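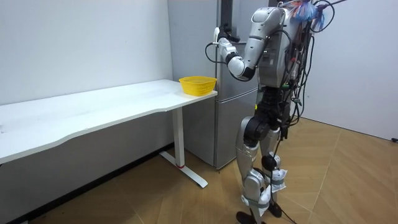

The Case Against the Top of the Refrigerator

Every kitchen has a shelf that was never sold as a shelf. It sits above eye level, it gathers a gray felt of dust and grease, and it holds whatever the household could not find a place for: a cake tin, two flashlights, the manual for an appliance that left the house years ago. I have had one in every apartment I ever rented, and I have never once liked what I found there.

So I was not an easy audience when the home organizing trade decided the top of the refrigerator was "vertical opportunity." That phrase comes from the spring catalog of Clamosden, which sells a set of lidded bins for the purpose at $50. The bins are handsome. You would need to be tall to know it.

Dennis Mwakalinga has fitted kitchens in Plarnberg for 25 years and thinks the whole idea is daft. "People buy a tall refrigerator to get more room inside," he told me, "then they put a basket on top and need a stool for it. After a month the stool is part of the kitchen and they're walking around it." He would sooner see the space left bare. He also points out that many refrigerators need some clearance to let heat out, and that the instructions say how much. He has yet to meet a customer who has read them.

The other side was put to me by Mwajuma Mfinanga, who shares a studio with her sister and a great deal of yarn. Her refrigerator stands in the corner, past the end of a long desk where both of them work. There is no pantry. "Fine, tell me where else the roasting pan goes," she said. I couldn't. She keeps four things up there, all light apart from the pan, and she wipes the top down on the first of the month. I asked to see it and ran a finger along the back edge. It came away clean, which annoyed me slightly.

Still, I suspect she is rare. Kwok-wai Sin, who clears apartments between tenants, keeps a notebook of what gets left behind and where. Out of 624 apartments, he says, the top of the refrigerator was the spot most often forgotten, ahead of the oven drawer. He has found birthday candles, car keys and a wedding album. Chargers turn up all the time, with the cords stiff from cooking grease.

Then there is the desk. A refrigerator next to a work surface tempts you to treat it as one more piece of office furniture, and the catalogs encourage this with magnetic cups and clip-on trays. I tried the Cereck side caddy for nine days. It slid down whenever I shut the door with any force, and I shut doors with force.

If you must use the space, Mwakalinga's terms seem fair to me. Check the manual for clearance. Keep glass off it, and anything you need more than twice a year. Get one tray you can lift down whole, so the cleaning has a chance of happening. A plain baking sheet will do, and you probably own one already. Mine is on top of the refrigerator.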